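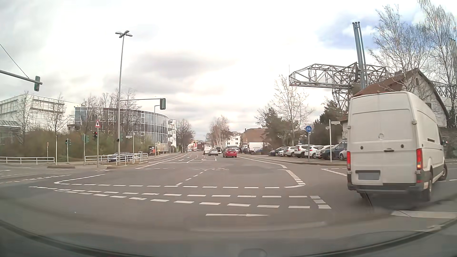
4. Preparing the suite before guests arrive

4.1 Airport transfer and luggage

Enter the transfer in the guest record as soon as the flight number is known. The Samonte desk assigns the vehicle, and the gatehouse is notified when the entry is saved. Choose the vehicle type by luggage as well as by party size. A high-roof van, such as the white one turning right at the intersection, goes under "Tall" in the vehicle list, and tall vehicles use the service gate on the Brurkgate side. Sedans and small SUVs use the front drive.

1. Open Arrivals and select the guest record.
2. Enter the airline, flight number and scheduled landing time.
3. Enter the number of large bags. Carry-on bags are not counted.
4. Select Standard or Tall under Vehicle.
5. Press Save. The gate line changes from gray to green.

Note: If the gate line stays gray, the landing time is missing or has been entered in the wrong format. Use the 24-hour clock without a colon.

Changes made after the vehicle has left the property do not reach the driver. Call the transfer desk on extension 1000.

4.2 Setting the suite panel

Each suite has a Bremska wall panel inside the entry door. It controls the air conditioning, the blinds, the terrace lights and the butler call. The panel goes back to Vacant mode at checkout and has to be set by hand for the next stay.

1. Touch the panel to wake it.
2. Press and hold the house symbol for 5 seconds. The staff menu opens.
3. Enter the floor code and press OK.
4. Select Arrival.
5. Check that the suite name at the top of the panel matches the name on the door. The two suites at the end of the garden wing were swapped when the numbering changed in May, and older printed plans still show them the wrong way around.
6. Select the language shown in the guest record.
7. Press Start.

The blinds open fully and the air conditioning starts. Leave the terrace doors closed while it runs. With a door open for more than 2 minutes the cooling shuts off and the panel shows a door symbol. Close the door and press Resume.

Caution: Do not press Reset in the staff menu. Reset clears the pairing between the panel and the butler call, and the suite cannot reach the pantry until engineering has paired it again.

4.3 Testing the butler call

1. Press the bell on the panel.
2. Wait for the pantry to answer.
3. Give the suite name and say "test."
4. Repeat with the bedside button and the bathroom button.

The bathroom button has no speaker. A steady blue light means the pantry has received the call. A flashing light means the call has gone out but has not been picked up — wait for it to stop before pressing again.

If one button fails and the others work, change the battery. The cover slides toward the wall. Spare batteries are in the pantry drawer with the safe key.

4.4 Safe and minibar

The safe must be open and empty when the guest enters. Press Clear twice, then turn the handle. The guest sets a new code at first use. Do not set one for them, even if they ask over the phone before arrival.

Stock the minibar from the printed list for the suite type. Residence lists are longer and include the items kept on the sideboard. Turn labels to the front and check the dates on anything in glass. Water on the nightstands is complimentary and is not entered on the minibar sheet.

Record the minibar as Full on the panel. If an item is out of stock, select Partial and enter the item number, or the checkout bill will show it as consumed.

4.5 Bath and terrace

Lay out the Coltitz bath set: soap, shampoo, conditioner and body lotion. Suites with both a tub and a shower get two sets. Run the shower until it is hot, then wipe the glass and the drain cover.

Plunge pool heating takes most of an afternoon. Start it from the Terrace page by noon for a same-day arrival. The page shows the present temperature on the left and the set temperature on the right.

Caution: The pool cover must be fully rolled back before the jets are switched on.

4.6 Evening arrivals

For guests landing after 2000, set Terrace Lights to Auto and leave one lamp on in the living room. Turndown is done before arrival — mark it as complete on the panel so that the evening team does not knock.

Sections 4.1 to 4.6 replace the pages dated Tue 17 April. Remove the old pages from the pantry binder.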